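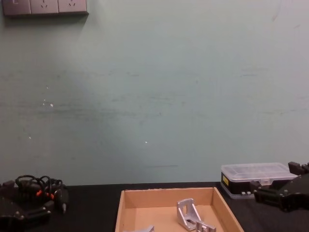 4 min read

Corner Brackets, Sorted and Boxed: A Small Gallery

Posted by Morena Ruggiero
Filed under: Hardware, Workshop
Last updated 9th September

The gallery pages on this site are mostly finished shelves and benches. A few readers asked for one on the parts that hold them together, so this one is about aluminum corner brackets and the cardboard trays we keep them in. There are two pictures. Each has a line or two with it, and the notes after that cover sizes, storage and the leftover stock list.

The brackets come to us from the Lindamness workshop, which closed its frame-building side in January and passed on what was left on the racks. The inventory sheet listed 1581 pieces of hardware. Of those, 1188 were brackets and the rest were end caps, slot nuts and short lengths of rail. It all arrived mixed together in two crates.

Picture 1. Silver aluminum pieces in an open cardboard tray. The largest is an L-shaped corner bracket with a triangular gusset and cut-out slots. The gusset is the part that stiffens the corner, and it's the quickest way to tell this type from a plain angle when you are going through a mixed lot.

The slots matter more than people expect. A round hole puts the bolt in one place and that is where it stays. With a slot you can put the bolt in finger tight, square up the frame, and then tighten. If you are building your first bench frame, buy slotted brackets for all the corners at the bottom and do those last.

We sort by leg length first and by slot width second. Finish comes third, and only for pieces that will be seen. Anything bent goes into the scrap bin. A bracket that rocks when you lay it on a flat surface will pull the joint out of square, and trying to hammer it straight has never worked well for us.

The tray is the ordinary low kind that small parts get shipped in. We tried plastic bins with dividers before this. They were fine for nuts and washers, but the brackets hooked over the dividers and had to be picked out one at a time. A low tray with no dividers is easier to reach into from any side. Cardboard also doesn't scratch the faces, and you can write on it.

For labels we use a marker on the outside back wall: leg length, slot width, and the shelf letter. The paper labels we had before came off whenever a tray was slid in or out. If a tray changes contents, cross the old line out and write the new one under it. Once there is no room left, flatten the tray and start another.

Picture 2. A single L-shaped bracket with a slotted opening, lifted in the tray. The metal is much brighter than the cardboard under it.
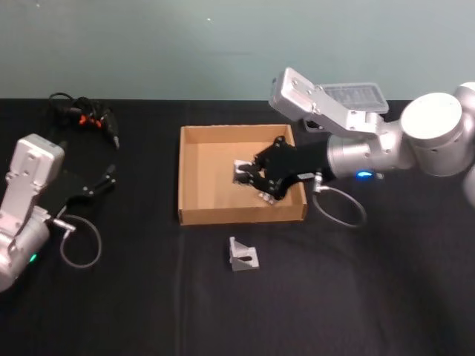 A dark work surface is a help with this kind of hardware. Silver parts on a pale bench get lost, especially the thin ones seen edge on. A black cloth costs very little, keeps the parts from sliding, and can be picked up by the corners when you want to gather everything that has fallen out of the trays. Shake it out over a box and not over the floor.

Some notes on how the trays are packed:

Small brackets go up to 200 to a tray. More than that and the bottom starts to sag when you carry it.

Large gusseted brackets go 12 to a tray, in one layer.

Slot nuts are kept in jars. They do not belong in the trays at all.

Brackets with a bolt still in them are stripped down before they are put away. Bolts go back by length.

Tridard and Gruser brackets look alike from a distance and are stored on separate shelves. The Tridard ones have the wider slot. A Gruser bolt head will sit in a Tridard slot but has less metal to bear on, so use a washer if you have to mix them. Farina parts are a different size altogether and don't fit either rail. We have a small number left, and they are free to anyone with an old Farina frame to repair.

Leftover stock

The sorted surplus is listed on the Parts page, by leg length. Small brackets are sold by the full tray only. Large ones can be bought singly. If you need a matched set of four for a table frame, say so in the order note and we will pull them from the same tray so the finish is close.

We do not drill, cut or polish to order. Pickup is from the side door, and trays are yours to keep.

More galleries: Bench Frames, Wall Racks, Drawer Runners, Offcuts

Previous: Rail Ends and Caps
Next: Adjustable Feet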